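Currency board

Category: Monetary policy | Exchange rate regimes | Terms explained

A currency board is a monetary authority that issues local notes and coins only against holdings of a foreign currency, known as the anchor or reserve currency, and promises to swap one for the other on demand at a fixed rate. It is among the strictest of the exchange rate arrangements, a good deal stricter than the ordinary peg with which it is so often confused, and it has a long and rather colourful history that takes in colonial trading ports, small islands, and a handful of countries looking for a way out of runaway inflation.

Name and origins

The word "board" comes from the British colonial practice of appointing a small body of commissioners to look after a territory's coinage and notes. Mauritius is usually named as the first, in 1849, and the model spread through Africa, Asia and the Caribbean over the following century. The attraction for the colonies was a practical one. Shipping heavy silver coin halfway across the world was slow and costly, and a local note backed by interest-earning securities in London did the same job and brought in a little income besides (this income is called seigniorage, and it remains one of the pleasanter features of the system for the government that receives it).

Most of these boards were wound up after independence, when a central bank came to be regarded as part of the furniture of a new nation, much like a flag or an airline. A few lingered on, and the idea enjoyed quite a revival in the 1990s, when Argentina, Estonia, Lithuania and Bulgaria all adopted arrangements of this general kind.

How it works

An orthodox currency board has very little to decide, and its admirers would say that is the whole charm of it. If somebody brings in anchor currency, the board issues local money at the fixed rate. If somebody brings in local money, the board pays out anchor currency and the local money leaves circulation. Reserves are held at 100 per cent of the notes and coins outstanding, or a touch more, to allow for a fall in the value of the securities in which they are invested. The board does not lend to the government or set an interest rate, and in the orthodox form it does not rescue commercial banks either.

Interest rates at home tend to follow those of the anchor country, with an extra margin when people are nervous. When money flows out, the supply of local currency shrinks and rates rise, and this in turn is meant to draw money back in. It can be an uncomfortable process for anybody with a mortgage!

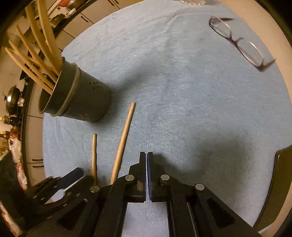
Does a currency board guarantee the value of ordinary bank deposits?

Only notes, coins and (in some systems) the balances that commercial banks keep with the board are covered by the foreign reserves. Deposits held by the public are claims on the commercial banks themselves, and their safety depends on the banks' own soundness and on whatever deposit insurance the country has set up.

Differences from an ordinary peg

A central bank running a conventional peg also announces a rate and defends it, but it keeps its freedom to buy government debt, to lend to banks and to let its reserves run well below the amount of money it has issued. The promise is therefore easier to make and a great deal easier to abandon. Under a currency board the rate is normally written into law, and changing it means going back to parliament, a slow and very public business that traders watch with keen interest.

Full dollarization goes one step further again. The country gives up its own notes altogether and uses the foreign ones, and in doing so it forgoes the seigniorage.

The teaching model of Carré and Kollow

Students who first meet the subject in the classroom may know it through the imaginary neighbouring islands of Carré and Kollow, used by the lecturer Hervé Poulain in his course notes and later reworked by Gilles Guérin. Carré runs a currency board, with its money, the getalano, fixed at 2 to the unit of its large trading partner, Grodeck. Kollow keeps a central bank and a peg at the same rate. Both islands are then put through 6 rounds of trouble, including a poor harvest, a bank failure and a change of government.

In Guérin's version Carré begins with 361 million getalanos in circulation, and the student must work out how much Grodeck money is needed to back them in full. The exercise is a simple one, but it shows nicely how little room Carré has when its banks run short of cash, and how tempting it is for Kollow to spend reserves it may want later.

Criticism

The usual complaint is that a country with a currency board borrows its monetary policy from somebody else, whose economy may be booming just when its own is in the doldrums. With the exchange rate fixed, adjustment has to come through wages and prices, and these are slow and painful to bring down. Argentina's experience, which ended in the crisis of 2001 and 2002, is the case most often cited, though there is a lively and long-running argument over whether its convertibility system was ever a true currency board.
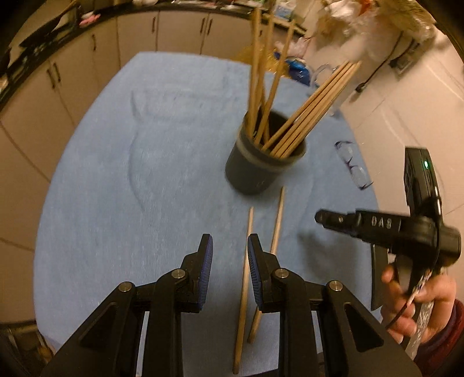
Leaving a currency board

Some boards have closed in good order. Estonia and Lithuania moved from theirs directly to the euro, in 2011 and 2015 respectively, and since their currencies were already fixed to it the conversion called for no change in the rate. Leaving during a crisis is another matter, particularly where households and firms have grown used to borrowing in the anchor currency and find their debts swelling overnight when the local money falls.

See also: Fixed exchange rate; Dollarization; Seigniorage; Foreign exchange reserves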